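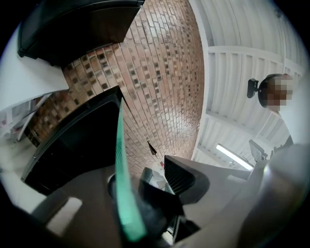 About us

Iltwood is a small robotics workshop with a brick wall we are very fond of and a door that we like to leave open. We teach robots to do handling jobs: picking things up, putting them down in the right place, turning them over, passing them on. Most of that teaching starts with a person, a hand-held gripper and a bench. The person does the job with the gripper, the camera on it records what the gripper meets, and we work from there.

We started out with one bench and a borrowed set of tools, and we now have 1620 square feet, which sounded enormous when we signed for it and filled up in a single winter. The ribbed white ceiling makes the place a bit echoey (sorry to anyone who has rung us during a busy afternoon), but the light is good and there is room to walk all the way round the benches, so visitors can see what is going on without leaning over anybody's shoulder.

What we do

Our main project is called Tekin. It is a growing library of short recorded tasks, each one done by hand with a gripper, and there are 4000 of them in it so far. Some are very plain, like moving a cup from one side of a tray to the other. Others took us weeks to get right. Folding a tea towel is much harder than you would think, and we still argue over the best place to take hold of the corner!

We also do smaller jobs for other firms. Pivport came to us with a packing bench where everything arrived in a slightly different shape, and we spent a very happy spring working out how a gripper should take hold of soft bags. Weretti make kitchen fittings and wanted to know whether a robot could sort hinges by feel as well as by sight. We are still on that one and enjoying it a great deal.

Open days

Every April we clear the benches, put the kettle on and invite people in. Last time 61 visitors came through over the day, from school groups to retired engineers, along with a good few neighbours who had walked past the door for years and wondered what we were up to.

Nothing is roped off. We do the work as we would on any other day, and you can stand beside the bench and ask questions while it is going on. If you would like to have a go, you can. You get a gripper, a tray of blocks and as long as you like, and afterwards we play your recording back on a screen so you can see the job from the gripper's side. People always go a bit quiet at that point and then want another turn, which we love.

Children from the age of 9 are welcome to use the grippers with an adult next to them. Younger ones are welcome too and usually head for the box of spare parts, where they can take things to bits.

Good questions we have been asked on open days include why the fingers bend, what happens when a robot drops something, and whether it minds. We have reasonable answers to the first two.

Visiting at other times

We are happy to show small groups round outside the open day if you let us know beforehand. Schools and colleges come free. A visit takes a morning or an afternoon, with a short talk, a demonstration at the bench and plenty of time to try things for yourselves. The floor is level throughout and there are chairs at every bench. Please wear shoes that cover your toes, and tie back long hair if you want to use the tools.

Write to us through the contact page and tell us how many of you there are and what you would most like to see. If you have an awkward object at home that you think no robot could ever pick up, bring it along and we will have a try.

Page last updated 2020-05-17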